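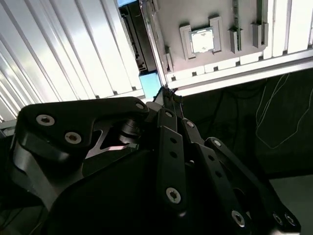 How do I find out if a Grurkis fan account on Maltent is really run by the channel?

Asked by tealfolder, 01/07/2026

There are two accounts using the Grurkis name on Maltent, with the same logo and nearly the same bio. One posts the new videos as they come out. The other has 1,755 followers and sent my daughter a message saying she had won a place at the December fan meet-up, but there was a "booking fee" to pay first and it had to be a gift card. She follows both. Neither has a badge that I can see on the phone app. I don't want to tell her it is fake if it isn't, as she has been watching them for years and she did enter something in the spring. How do I check?

marrow_lane

Start from the channel and work outwards. Open the Grurkis video channel itself, go to the About section and see which Maltent account it links to. Whichever one is linked there is theirs. If an account is not linked, treat it as a fan account at best, whatever the logo says. Anyone can copy a logo.

The bio on Maltent is no help for this. It is typed in by whoever runs the account, and it can say "official" without anyone checking. Badges are not much better on the phone app. They only show on the full profile page, so tap the name at the top of the message and wait for the page to load properly.

Things to look at on the profile once you are there:

When it was set up. Tap the three dots and then "About this account". A channel that has been going for years is unlikely to have opened its account last month.

Old names. The same page lists any names it used before. Fake ones are often old accounts that were bought and renamed.

Replies. A real account gets tagged back by other channels. A copy usually just reposts.
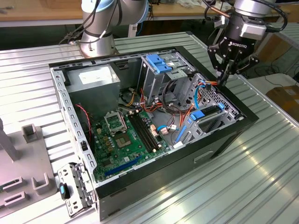 Open desktop tower on its side with the CPU socket empty.

As for the prize message, I would take that as fake without doing any checks. A gift card is the giveaway. Once the code has been read out or photographed the money is gone, and the shop can't do much for you. Proper meet-up tickets go through a ticket seller, with an email receipt and terms you can read.

Don't reply to the message, even to say you know it is a scam. Take screenshots first, then report it from inside the message itself and not from the profile - the message report sends them the wording as well. After that, block it. If you block before reporting, the conversation disappears from your side and you have to dig it out of the archive.

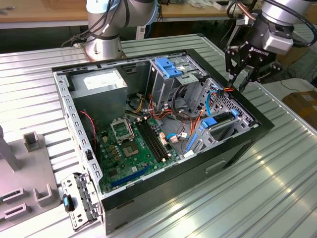
Also have a look at what your daughter has already sent them. If she gave an email address, expect some junk. If she gave a password, or clicked a link and logged in on the page it opened, change that password today and anywhere else she uses it. Turn on two-step sign-in while you are in the settings.

hollybank22

Same thing happened to my son but with a different channel. We had already bought the card in Londis before I thought about it. Luckily he had not sent the code, so we used it ourselves on something else. I reported the account and it was taken down after six days, then it came back with an extra full stop in the name. So keep an eye out for that.

pennyfarthing_ed

The first answer covers most of it. One thing to add is that many channels are looked after by an agency, and the agency will normally tell you whether a competition is real. The description under the newer Grurkis videos has a business contact at Casado. It is meant for sponsors but I wrote to it last year about a merchandise order and had a reply in five working days. Keep it short, attach the screenshot and ask whether the account is one of theirs.
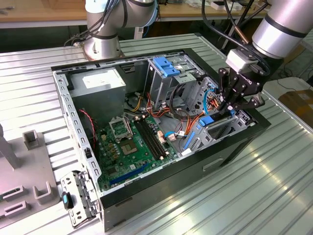 Write from your own email and not your daughter's. I'd leave out her surname and age too, they don't need either to answer you.

On telling her, mine took it better when I showed her the channel's About section and let her compare the account names herself. The copy had a capital I where the small l should have been - no good for us as Grurkis has no l in it, but look for a swapped letter or an underscore on the end.

If she did enter something in the spring, the rules should still be in the description of that video. They will say how winners are told and by when.

tealfolder

Thanks all. The About section links to the one that posts the videos. The other one has an underscore after the s, I had not noticed. Reported and blocked. No code was sent.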